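Home from the Osside hearing
May, nearly midnight

What a day! I'm too wound up to sleep, so I'm writing it all down while I can still read my own notes.

The inquiry into political advertising online had its public session in Osside, and I got a seat in the second row of the gallery. I left Brerkport on the early bus with a cheese sandwich and a fresh notebook, and I'd filled most of the notebook by lunch. I have waited months for this. My friends think I'm a bit odd for looking forward to a parliamentary inquiry the way other people look forward to a grand final, but I'd do it again tomorrow.

The question before the members is pretty simple to say and very hard to answer: when a party or a lobby group pays to put a message in front of you on your phone, should you be able to find out who paid, how much, and why it landed on you? At the moment you mostly can't. The platforms keep their own ad libraries, each one set up differently, and a small group can run under one name this week and another the next.

The platform people went first. They were polite and very well rehearsed, and I thought they did better than I'd expected on the matter of labels. They're fine with a "paid for by" line. Where they dug in was targeting. The chair asked three different ways whether a voter could be told which list they'd been put on, and each time the reply came back about privacy and "operational complexity". She finally put her pen down and said, "I'm asking whether it can be done, not whether you'd enjoy it." The gallery laughed out loud and had to be shushed!

Then the opposition members had their turn and I'm sorry to say a good chunk of it was about whose posts get buried. One of them had printed screenshots. The chair let it run for 12 minutes (I timed it, I couldn't help myself) before steering everyone back to the terms of reference. I do think that's a fair thing to ask about, just at a different hearing, and with some evidence in hand.

Lunch

Ate on the steps in the sun. Got talking with a retired schoolteacher who had come down from the hills and had read all 17 of the published submissions. All of them! I'd managed eight and felt very proud of myself until then. She reckons the best one is from the regional newspapers, which points out that a printed political ad has had to carry a name and address for longer than either of us has been alive. I read it on the bus home and she's right, it's terrific, short and plain and a little bit cross.

Afternoon session

This was the good part. The Mikkelsen report came up at last, and the members had clearly read it. It's the one that proposes a single public register, run by the electoral office, with every paid political message lodged before it goes live. The electoral office's witness was wonderful, dry as toast and completely across the detail. He said a register would need proper staff and a proper search function, and that a bad one would be worse than none. I scribbled that down and underlined it twice.

The sticking point will be small groups. A residents' association that spends 2 dollars boosting a post about a zebra crossing shouldn't have to fill in the same forms as a party. Somebody suggested a spending floor, somebody else said a floor is just an invitation to split your spending up, and off they went for the best part of the session. I loved it. It was proper arguing, with people changing their minds a little in public, and you hardly ever get to see that on the news.

Submissions stay open a while longer and I've decided to write one. Just a page. I want to say something about local council races, which hardly came up all day, and where a small amount of money can fill everybody's feed. 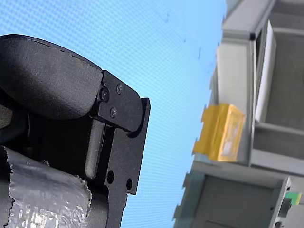
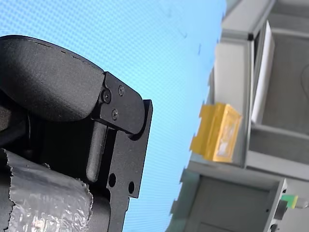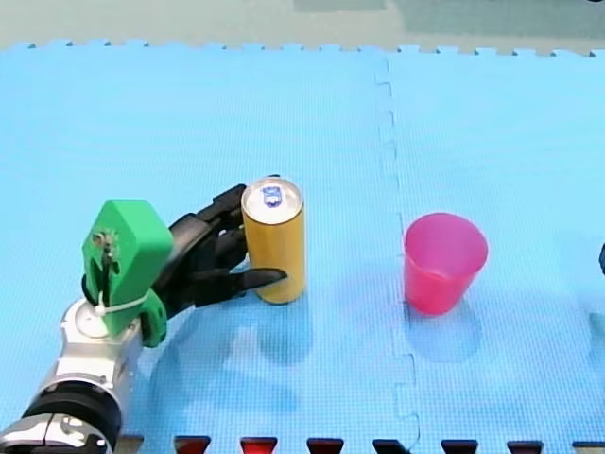 Things to do for my submission

Look up the spending rules for council candidates in Brerkport, and whether online ads are counted at all.

Re-read the middle of the Mikkelsen report, the pages on third parties. I skimmed them the first time and it showed today, I was lost for a good ten minutes.

Ask at the Ekis library whether they keep the old election flyers. It'd be great to quote a real name-and-address line from a printed one.

Find out how to ask for a speaking slot at the next session. My stomach flips just writing that! But the schoolteacher said she's putting her name down, and I'd much rather be up there with a shaky voice than sitting in the gallery wishing I'd had a go.

Bed now. Bus money's on the bench for the morning.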